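Ink pad
From a general reference on household and office sundries

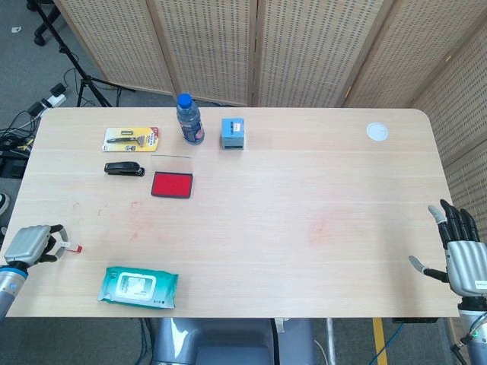 An ink pad, also called a stamp pad, is a shallow tray holding a piece of felt, foam or cloth soaked in ink, against which a rubber stamp is pressed before being pressed against something else. It belongs to the class of objects known in the stationery trade as desk sundries, along with the stapler, the paper clip and the small box whose contents were last checked in March.

Construction

Most pads have three parts: a tray, an absorbent layer and a lid. The tray is usually black, a colour chosen by makers who have met ink. The absorbent layer is glued or clipped inside a raised rim, and on the better sort it stands slightly proud of it, so that a stamp wider than the pad can still be inked by dabbing. Lids may be hinged or lift-off, clear or opaque. A clear lid shows the colour of the ink without the pad having to be opened, and also shows how long it is since anyone wiped the inside of the lid.

Pads are sold by size, though the sizes differ from one maker to the next. The common Brello office pad measures 70 mm on its short side. The Arkell pad of the same class also measures 70 mm, but on the long side, and the two firms' refills have been bought in error for each other ever since.

Inks

Red, black, blue, green and violet are the usual colours. Black is for anything that may have to be read later. Red is traditionally kept for words such as URGENT, OVERDUE and COPY, and a red pad in a small office tends to last well until the first bad quarter.

Water-based inks dry by soaking into the paper and are useless on anything glossy. Oil-based inks were made for metal stamps and will rot some kinds of rubber. Pigment inks sit on the surface, look very handsome, and stay wet long enough to be transferred to a sleeve. The label on the tin or tray ought to say which is which.

Re-inking

A dry pad can be revived with a bottle of the same ink, applied in lines across the felt and left overnight. Spreading it with the edge of an old card works well. Too much ink is the usual fault, and gives impressions in which every letter "e" is a solid blob. The Leite handbook for clerks recommends 2 ml for a pad of ordinary size and advises the reader to stop there. Surplus can be drawn off by laying scrap paper on the pad and pressing lightly.

A pad that has gone dry is often only dry on top. Turning the felt over was once a standard economy and still works with older trays, where the felt is held by a cloth cover and some optimism.

Storage

Pads should be kept closed and level. Some users store them upside down, on the theory that ink will settle towards the working face; manufacturers of foam pads say it makes no difference, and manufacturers of felt pads sell a stand for the purpose. A pad left open on a table will dry out from the edges inwards, and will find the one document that was meant to stay clean.

Cleaning

Stamps are wiped after use with a damp cloth or a wet wipe, working along the lines of the lettering. Skin is harder. Soap takes off most water-based inks at the second attempt, while pigment inks leave by their own timetable. Nail brushes, lemon juice and toothpaste all have their champions. Wooden tabletops should be wiped at once if the ink is fresh, and otherwise covered with a coaster.

Related objects

The self-inking stamp, which carries its own small pad inside a sprung case, has taken most of the office trade. The Rero catalogue lists 174 models of it and gives the separate ink pad almost 2 pages at the back, between pencil grips and string. The separate pad survives in libraries, in craft rooms, at village fêtes and wherever children are given stamps in the shape of animals.

See also: Blotter; Date stamp; Stapler; Sealing wax; Stains, removal of

Last revised December 7, 2023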